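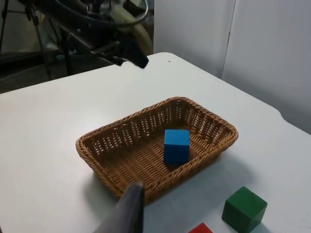 *The blue cube in the basket, with the green one on the table beside it.*

This page covers the basket and cubes set on the white table. I put up a longer page on the shelf units in December, and several people wrote to ask for more of the small stuff, so these are the small stuff.

The basket is a low tray with a braided rim and a band of open weave just under it. I bought it from Plitine as part of a mixed lot of table baskets, lot 388. I have used it for mail, for bread, and for a while for seed packets. It works best for things you want to see at a glance and pick up with one hand. The sides are low enough that you don't have to reach down into it.

The cubes are plain, with no letters or numbers on them. They came from the Conditham sale in a bag with a paper tag marked 2563. I never found out what the number referred to. If anyone has another bag from the same sale, I'd like to know what is written on yours.

**Cubes out of the basket**

I like them best lined up on the table with a little space between them. Blue goes at the far end and green comes next. The darker colors look heavier than the blue, so I keep the blue away from me and let the others come forward. 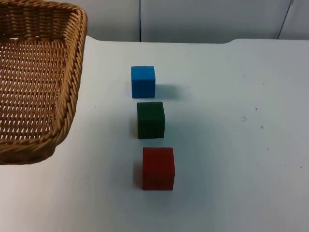 A straight row is harder to keep than it sounds. Mine usually drifts off to the right as it comes toward me, and I have stopped correcting it. Darcy Ormsby uses a ruler for hers and gets a very even line, but she also has a table with a square edge to measure from. Mine has rounded corners.

The white top shows shadows well. In the morning they are long and soft, and by noon they have mostly pulled in under the cubes. If you are photographing small objects at home, a plain matte surface is worth more than a lamp. I tried a gloss top from Bensaid first and got a reflection of the window in every picture.

**The basket by itself**

The rim is the part I look at most. It is thick and twisted like rope, and it goes around the corners without a sharp bend. The weave on the inside wall is tight, and dust settles in it. I use a dry paintbrush, 2 inches wide, and work from the rim down to the floor. Then I turn the basket over and tap it. I don't use water on it.

Inside, the color changes a good deal with the light. Close under the rim it goes dark brown, and lower down it is closer to honey. The catalog called it "natural," which could mean anything.
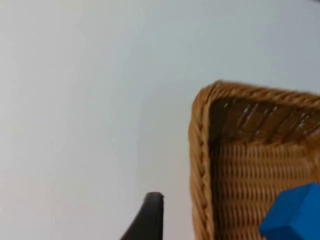
Hamish Hapeta wrote that he cleans his with the brush attachment on the vacuum, on the lowest setting, and has had no broken strands. He also thinks the Flolton baskets have a tighter floor and hold small things better, and that anyone who keeps buttons or beads should line the bottom with felt whichever kind they own.

I have a piece of gray felt that should fit, and I'll cut it when I have the good scissors back. The Plitine lot also had a round basket with a lid, and that will go on the next page along with the two trays.

Page views on the gallery passed 3000 last month. Thank you for looking, and keep sending notes.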